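## Section 4: Setting up the hand tool for a teaching shift

Okay, so you've read the first three sections (or skipped them, I know how this goes) and the arm is bolted down, powered, and fenced off with yellow tape. Now comes the part where a person on the packing floor picks up the hand tool and shows the thing how we work. I wrote this section for the folks at the Pladari packing room, because when we got our system in June the manual that came with it was written for engineers. I'm a shift lead. I packed boxes for years before I ever touched a gripper, and this is the guide I wanted on my first morning.

A few names, so we're all talking about the same stuff:

- **The hand tool** is the two-finger gripper you hold and squeeze. No motor in it, just you.
- **Zuseck** is the software on the bench screen. It records what the hand tool does.
- **The arm** is the arm. Lanimine installed it, and it has the same fingers as the hand tool, so what works in your hand has a fair chance of working over there.
- **A take** is one recording, from reaching for the item to letting go of it.

### 4.1 What changes for you on a teaching shift

I want to get this out of the way before the steps, since it's what everybody asks me at the time clock.

When you're on a teaching shift you are off the line. Your pack rate doesn't count that day, and you keep your regular breaks plus an extra 10 minutes each hour away from the tool. Take them! Squeezing that trigger doesn't feel like much until you've done it all morning, and then you go home and can't open a jar.

The other thing is that the arm only gets the small, boring, repeat items. Gift sets, fragile orders, anything with a handwritten card, all that stays with us. I can't promise you what the place looks like years from now, and I'd be suspicious of anybody who did. What I can tell you is how it runs today: one person on the line moves over to watch the arm, clear its jams and re-teach it when the product changes. That job is posted on the board like any other job and you can sign up for it.

> **Note:** Your takes are not a performance review. Zuseck logs the station, not your name. If somebody asks you to sign in under your own badge on the bench screen, come find me first.

### 4.2 Before you pick up the tool

1. **Clear your working spot.** You want a good open stretch of tabletop in front of you, big enough to set an item down and move it without bumping elbows with anything. Stuff off at the far corner is fine. Your coffee is not fine, please put it on the shelf.

2. **Wipe the table down.** Dry cloth first. If it's sticky from label glue, use the spray in the blue bottle and let it dry all the way before you start. Items that drag on a tacky spot will teach the arm to pull too hard, and you'll be doing those takes over.

3. **Check the overhead light.** It should be on full. I used to work with just the window light because it's nicer, and half of my takes from late afternoon had to be thrown out.

4. **Turn on the bench screen** and wait for Zuseck to show its green bar. It's slow. Give it a minute and don't keep tapping it, which queues up a bunch of clicks and then opens four windows on you.

5. **Pick up the hand tool by the grip, never by the fingers.** I see people grab it by the fingers because they're sitting right there on the bench facing you. Every time you do that you put a little twist on the mounts.

### 4.3 Checking the fingers and pads

Do this at the start of every teaching shift and again after lunch. It takes less time than finding your gloves.

1. **Open the tool all the way and hold it over bare table.** Look at the gap between the fingers. Nothing should be caught in it, no tape, no bubble wrap, no little twist ties.

2. **Look at the tops of the fingers.** Both should face up, and neither one should lean or wobble when you tap it gently with a fingertip. If one rocks, stop there and go to 4.6.

3. **Look at the pads on the inner faces.** These are what touch the product, so they get beat up first. A little raggedness along the edge is normal for a tool that's in use, and so is some light scuffing. I keep working with pads that look like that. What you're hunting for is an edge that's lifted enough to catch on something. Run your thumb along it, and if you can get a thumbnail under and it keeps coming, the pad is done.

4. **Check the table under the fingers for crumbs.** Tiny flecks of stuff can end up sitting there, and you don't want one getting pinched between the pad and a shiny box. Brush them away with the cloth. Don't blow on them, they just go into the tool.

5. **Compare what you've got with ours.** You're looking for two fingers facing each other, pads turned inward, open table in between. The frayed bits on the left pad and the thin strip peeling a little on the right one are about as much wear as I'll put up with. Any worse and I swap them. 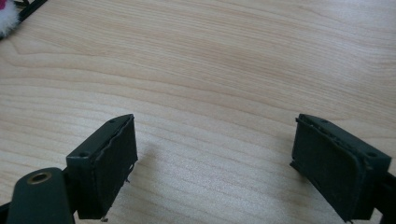

6. **Close the fingers slowly, once, on nothing.** The pads should meet flat. If they touch at the bottom first and leave a gap up top (or the other way around), the fingers have shifted, so go to 4.6.

7. **Open and close a few more times** and listen. A soft sound is good. A click or a scrape means grit, and you want to clean the pivots with the small dry brush before recording anything.

> **Caution:** No oil, no spray lubricant, no hand lotion on or near the pads. I love hand lotion, my hands crack like crazy in that room, but it gets on the pads and then everything slides. Put it on at break and wash before you come back.

### 4.4 Recording your takes

This is the fun part, or it is for the first hour anyway.

1. On the bench screen, tap **New job** and pick the product from the list. If it isn't there, it hasn't been approved for the arm, and you should leave it alone until it is.

2. Set the item down on the table in front of you. Turn it a bit differently each time. We pull these things out of totes every which way, and the arm has to cope with that too, so don't line them up like soldiers.

3. Press **Record** and wait for the beep. If you move before the beep you lose the start of the take.

4. Reach, squeeze, lift, carry, set down, let go. Go at the speed you'd use if you were showing a new hire. Old hands always rush this, myself very much included, and the arm ends up copying the rushing without the twenty years of knowing what a box is about to do.

5. Press **Stop** and watch the playback once. If you fumbled and recovered, keep it! Those are useful. If you dropped the item or somebody walked through with a pallet jack and you flinched, delete it.

6. Keep going until the counter says you're done. A new product needs up to 600 takes, spread over however many people are teaching that week. Please don't try to be a hero and do it all yourself. The arm learns better from several pairs of hands, and so do I, frankly, I've picked up two better ways of holding a pouch from watching the playbacks.

> **Note:** Left-handed people, use your left hand. The old manual from the supplier says right hand only. We asked, and that line was left over from an earlier tool. Left is fine.

### 4.5 Handing over to the arm

1. When the counter is full, tap **Send to arm**. The transfer and the training part take most of the night, so start it before you leave and don't shut off the bench screen.

2. In the morning, run the test batch. That's 38 items, one after another, at slow speed, with you standing at the stop button. Sit if you need to, there's a stool.

3. Mark every miss on the sheet. A miss is a drop, a crushed corner, or an item set down outside the tape. If you get 6 misses or more, don't run the job. Put the sheet in my tray and the product stays on the hand line until we've done more takes.

4. If it passes, bump it up to regular speed and stay with it through the first carton change. The carton change is where it gets confused, in my experience, because the new stack sits higher than the old one.

Your say counts here. If the numbers pass and you still don't like the way it's grabbing something, write that down and hold the job. One of our packers did that with the foil pouches when the sheet looked perfectly fine, and she was right to, the seams were getting creased in a way the sheet had no box for. We've since added a box.

### 4.6 When something's off with the fingers

**A finger rocks or leans.** Check the two small screw holes on its top face and make sure they aren't packed with dust. Then snug the finger down with the short driver from the drawer. Snug means finger-tight plus a nudge. If it still rocks, tag the tool and use the spare.

**The pads don't meet flat.** Open the tool fully, let go, and close it again. Sometimes it's just been sitting crooked. If it does it twice, tag it.

**A pad is peeling past the point I described.** Peel it all the way off, clean the face underneath with the dry cloth, press on a new one from the Nedeljković packet in the top drawer, and hold it closed for a slow count. Always change both pads at the same time. A new one on one side and an old one on the other grips lopsided, and your takes from before and after won't match.

**The tool feels stiff at the joint.** Use the dry brush only. Don't take the joint apart. I did that in my second week and spent my lunch looking for a spring under the conveyor.

> **Caution:** Never swap the arm's fingers yourself while the arm has power, even if it's parked and looks asleep. Key out, key in your pocket, then touch it. I don't care how far behind we are.

### 4.7 Putting things away

1. Wipe the pads with the dry cloth and leave the fingers open. Closed overnight, the pads can stick together.

2. Set the tool back on its stand, cable looped loosely.

3. Write the number of takes and anything weird on the clipboard. "Weird" is a perfectly good category. I read every line of it at 6 a.m. with my coffee (at the shelf).

4. If you changed pads, put a check next to the packet number so I know when to reorder.

Section 5 covers product changeovers and the tape marks on the outfeed table.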